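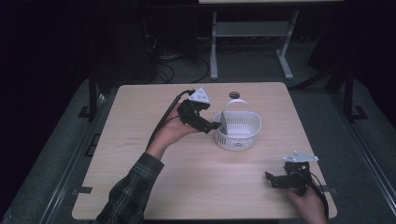 What is a basket?

A basket is a container that is open at the top. People use baskets to carry things, store things and keep small things together. Most homes have at least one.

The first baskets were made from plants. People wove grass, reeds, bark or thin branches over and under each other. Some baskets found by scientists are more than 3000 years old.

Why do some baskets have holes?

Holes let air and water through. If you wash strawberries in a basket with holes, the water runs out and the fruit stays in. Holes also mean less plastic is needed, so the basket is lighter to carry.

How is a plastic basket made?

Plastic is heated until it is soft enough to flow. For many kinds, this happens at a bit over 200 degrees Celsius. A machine pushes the plastic into a metal mould. When it cools and goes hard, the mould opens and the basket comes out. The colour is mixed in before the plastic is melted.

What does the handle do?

An arched handle goes over the top from one side to the other. You can hold it in the middle, so the basket hangs level. Some handles fold down.

Try it yourself

Put 6 pegs at one end of a basket and lift it by the handle. Which way does it tip? Move 3 pegs to the other end and lift it again.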